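What the arm changed on our packing floor

April 17, 2026

I've had a few messages asking how the new cell is going at work, mostly from people who left before it was agreed. I said I'd write it up once I'd been on it long enough to have an opinion, so this is that.

For anyone who doesn't know the place, I'm a shift lead at Gimgate, on the kitting side. We put together spares kits for heating engineers. A kit is a tray of small parts, each in its own position, with a card on top and a film lid. There are 783 live kit codes. Until last year every tray was filled by hand at a row of benches, and each bench had a printed picture of the finished tray clipped to the shelf above it.

The work was never hard to learn. What was hard was doing it for a full shift. You pick up a part, turn it the right way round, set it down in its place, and do it again. People's thumbs and wrists went. I had mine strapped for most of one winter. We lost good people to it, and most of the new starters the agency sent us had gone by the end of their second week.

The company looked at two suppliers. One wanted to rebuild the whole line, which would have meant closing for a while. The other was Kidari, who offered a single arm over a single table, working in simulation first and going on to the floor only when both sides were satisfied. We went with Kidari. I was asked to sit in as the person who knew the trays, and I said yes mainly because I'd have complained if they'd picked somebody from the office.

The simulation part took longer than I expected. Their engineer, Taha El Khatib, set it up so that we could look at it from the training room. He started with plain blocks and no trays at all. I asked him when we'd see a real kit and he said when it could do blocks without anybody holding their breath.
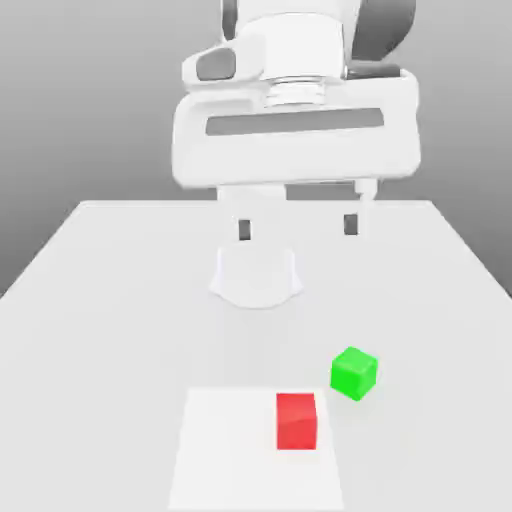 I found those first sessions dull and I said so. Looking back, they were where most of the useful arguments happened. Taha would ask what counts as "in place". On the floor we'd never written that down. A part was in place if it looked right to whoever was packing it, and if it was a bit crooked you gave it a nudge before the film went on. He needed a figure for how crooked was allowed, for each type of part, and we had to go away and agree one. The day shift and the late shift turned out to have different ideas about it, and had done for years.

The same went for what to do when something isn't where it should be. A person just moves it. For the arm we had to decide whether it should have another go, leave the tray and call somebody, or stop altogether. We settled on one more go and then call somebody. I think that was right, although the late shift wanted it to call straight away.

The real cell went in at the far end of the floor, where benches one to four used to be. It does the 16 kit codes we make most of. Everything else is still done by hand, because the quantities are too small to be worth the setting up, or the parts are soft or tangle together. Anything with a loop of wire in it is still ours.

On a normal shift it turns out 680 trays. That's fewer than four quick people could do on a good morning, but it's the same at the end of the shift as at the start, and planning have got used to having a number they can rely on. I'll admit I have too. I used to spend the last hour moving people from bench to bench to make up what we were short. I don't do that much now.

As for jobs, which is what most of you were asking about, there were 14 of us on the benches across both shifts when the cell was announced. No one was made redundant. Two retired and weren't replaced, and one moved over to goods-in because she wanted to be nearer the door and finish earlier. I'd be misleading you if I said that was the same as nothing changing. If it had been three people who didn't want to go, I don't know what would have happened, and I did ask. The answer was that it would be looked at in the usual way.

The people still here do different things with their day. Every bench packer who wanted it has been trained to run the cell, meaning loading the part trays, clearing it when it calls, and checking one tray in every batch. We swap at each break. At first we had it as one person all shift and that was a mistake. Standing next to a machine that mostly doesn't need you is tiring in its own way, and the person on it felt left out of the talk at the benches. Swapping fixed most of that. It also means there are always several people who know how it behaves, so we aren't stuck when somebody is on holiday.

Pay was the sore point. The company's first position was that running the cell was the same grade as bench packing. We didn't agree, since you have to sign for the batch and you're the one asked about it if a tray goes out wrong. It went back and forth for a couple of months. We now get an allowance for the hours spent on it. It's small, and it's paid to everybody trained whether they were rostered on or not that week, which stopped a row about who got the most turns.

Things I don't like. It's noisier at that end, from the air line more than anything. The calling light is the same orange as the forklift one, and people look up for both. The kits left on the benches are the fiddly ones, so bench work is slower and harder on the patience than it used to be, and the bench targets took far too long to be changed to match. They have been changed now, after I'd sent the same email four times.

Things I do like. My wrists are better. So are most people's. New starters are staying longer, though we've only had a few, so I wouldn't lean on that.

There's talk of a second cell in May for the Bastivska order, which is all one kit and a lot of it. Taha has already been round asking about the parts. I've told him about the rubber grommets, and he's taken a bag of them away with him.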